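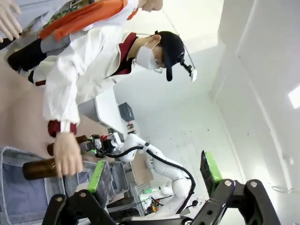 Notícias > Comunicados > Ambiente e Resíduos
12 partilhas | 0 comentários

Prostton alarga programa de separação de embalagens a todos os pisos do edifício Cortés

Garrafas de vidro, garrafas de plástico e latas passam a ter cestos próprios junto das mesas de trabalho

ULLDALE – A Prostton anuncia o alargamento do programa Skisen, dedicado à separação de embalagens de bebidas na origem, à totalidade dos pisos do edifício Cortés, em Ulldale. A medida entra em vigor em junho e abrange laboratórios, salas de reunião, copas e zonas de circulação.

O programa assenta na colocação de conjuntos de três cestos de tecido cinzento, dispostos em fila e identificados na parte da frente com um cartão branco de letras pretas. Os cartões mantêm a redação em inglês, "Bottle", "Plastic" e "Can", língua de trabalho comum às equipas instaladas no edifício. O cesto "Bottle" recebe garrafas de vidro, o cesto "Plastic" recebe garrafas de água e de outras bebidas em plástico e o cesto "Can" destina-se às latas.

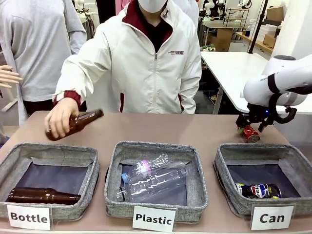 Sessão de separação de embalagens, com os cestos "Bottle", "Plastic" e "Can" sobre a mesa.

Durante a fase inicial, limitada a um único piso, foram encaminhadas para reciclagem 2259 embalagens, das quais 597 eram garrafas de vidro. Os erros de separação concentraram-se nas garrafas de plástico, colocadas por engano no cesto das latas, sobretudo nos pontos em que os cartões tinham ficado virados para a parede. A disposição dos conjuntos foi entretanto revista e os cartões passam a estar sempre orientados para quem se aproxima da mesa.

"A separação feita junto da mesa evita que vidro, plástico e metal cheguem misturados à zona de recolha, onde a triagem é mais demorada", afirma Heriberto Manríquez, responsável pelo programa Skisen na Prostton. "Pedimos às equipas um gesto simples e temos a obrigação de lhes dar os meios para o fazerem sem se desviarem do seu trabalho."

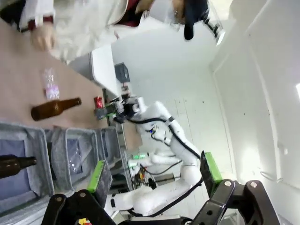 A colocação dos cestos ao lado ou em cima das mesas foi a solução preferida pelos trabalhadores consultados no final da fase inicial. Os modelos em tecido podem ser deslocados com facilidade quando a superfície é necessária para outros fins, e o interior é esvaziado pelas equipas de limpeza ao fim de cada dia.

As sessões de esclarecimento têm início a 4 de junho, na sala polivalente do rés do chão, com lotação máxima de 40 participantes. São realizadas à mesa, com embalagens de uso corrente: garrafas de vidro castanho, garrafas de água em plástico transparente e latas de alumínio. A inscrição é feita junto da receção do edifício Cortés e não tem custos.

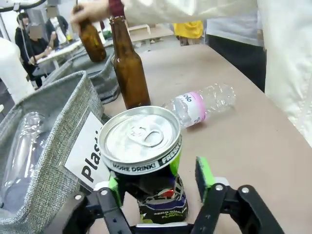

Para além da separação por material, o programa estabelece as seguintes regras de utilização:

- As embalagens devem ser depositadas vazias. As que ainda contenham líquido são despejadas previamente na copa.
- As garrafas de vidro são pousadas deitadas no cesto, sem serem atiradas.
- As latas podem ser depositadas inteiras ou amassadas.
- As garrafas de plástico mantêm a tampa.
- O vidro partido não é colocado nos cestos e deve ser comunicado à receção.

Os sacos, as películas e as restantes embalagens flexíveis ficam fora do âmbito do programa nesta fase e continuam a seguir o circuito habitual do edifício. A sua inclusão será avaliada depois de conhecidos os resultados do alargamento.

A Prostton divulgará periodicamente as quantidades recolhidas por piso, através dos painéis informativos das copas.

Contacto para a imprensa:
Gabinete de Comunicação da Prostton
Edifício Cortés, Ulldale

Etiquetas: reciclagem, vidro, plástico, latas, Skisen
Última atualização: 30 de maio de 2019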